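Can a Machine Tidy Up a Flower Shop Yet?
Student project report, November
Skulbridge Technical College, Automation for Service Work

1. Background

Our project asked a simple question: are robots ready to take over the small chores of a shop? We chose flower sorting, which every florist does at closing time. The partner for our course was Juntunen, a small firm that sells dried and artificial flowers from a store in Kirstead. The staff there told us that clearing the work table is the chore they like least, so we took that one.
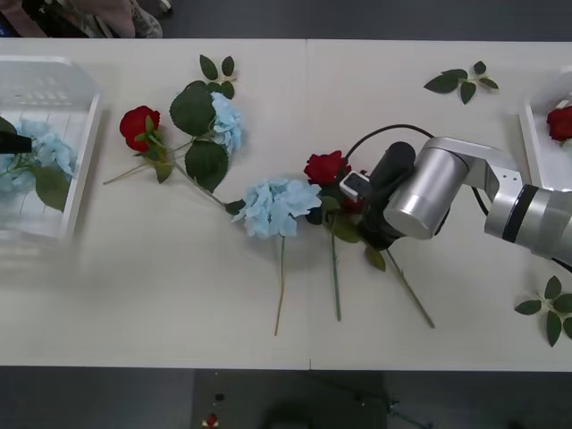
The chore sounds easy when a person describes it. Each stem must be picked up and put in the basket where it belongs, and the table must be left free for the next morning. For a machine it is harder, for the reason that flowers have no standard shape. A red rose has a small head and a long green stem, and the hydrangea beside it is a wide pale blue ball on a thin stem. We therefore had to decide where on the flower the gripper should close. We chose the stem.

2. Method

We worked with 2 arms, one at each side of the table, and with artificial flowers only. The control program was trained on 1121 demonstrations, which we recorded by guiding the arms by hand. After the training we made 500 test picks. A pick was called successful if the flower ended inside a basket and stayed there. 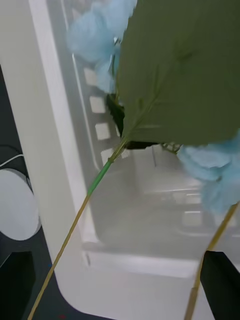 Figure 2. Blue blooms and a green leaf held in front of a white bin, seen from the wrist.

3. Results

Roses were the better case. Hydrangeas gave us more trouble - their leaves are large and they catch on neighboring stems, so that two flowers are sometimes lifted when only one is wanted. Loose leaf sprigs were the worst. They lie flat, and the fingers often closed on nothing.

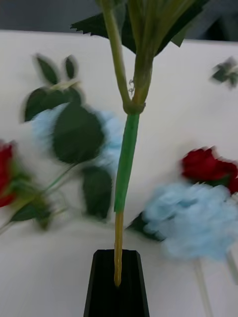
Speed was also a weak point. A member of the store staff clears a full table in a few minutes, while our system needed most of an afternoon session for the same amount. We also had to stop the program by hand when the arms came too near to each other.

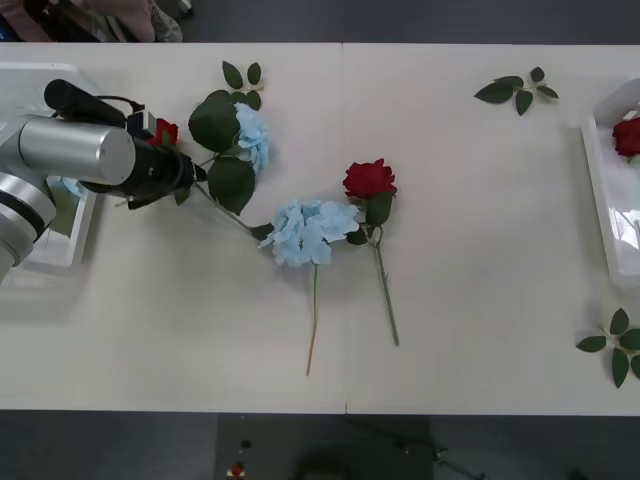
Figure 4. The gripper at a stem on the left side, with a hydrangea and a rose lying in the middle of the table.

4. Discussion

We think that a machine can do a part of this chore today, if somebody stays near and if the time is not important. We would not yet leave it alone in a shop in the evening. Real flowers would be a new problem, as fresh stems bend and break, and we have no data for them. A group at Tudetville plans to repeat our test with fresh tulips, and we have given them our recordings and the list of failed picks.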